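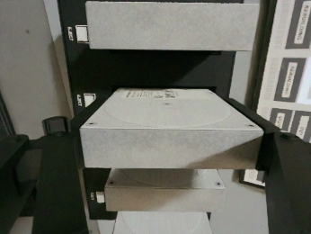 2022-09-17, Firkwood bench, sim. Went through the Hiltine drive-swap rules again. Rule 3: no pull while any bay status is unresolved. The display behind the bay looks to read REBUILDING on two tiles, so by our own rule the gripper should not be closing on the second drive down. Added a hold to the Cai script before the approach step.
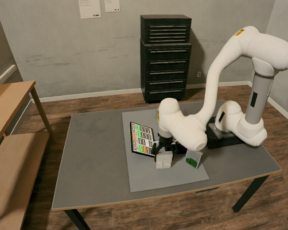 Rule 9, clearance on the way down. It only covers the part in the gripper, and I want it to cover the arm too. With the white box held over the mat, the forearm joint is very near the second box, the one with green on its front. Draft wording sent to Filtumora. Still to do: rerun 508 with the hold in.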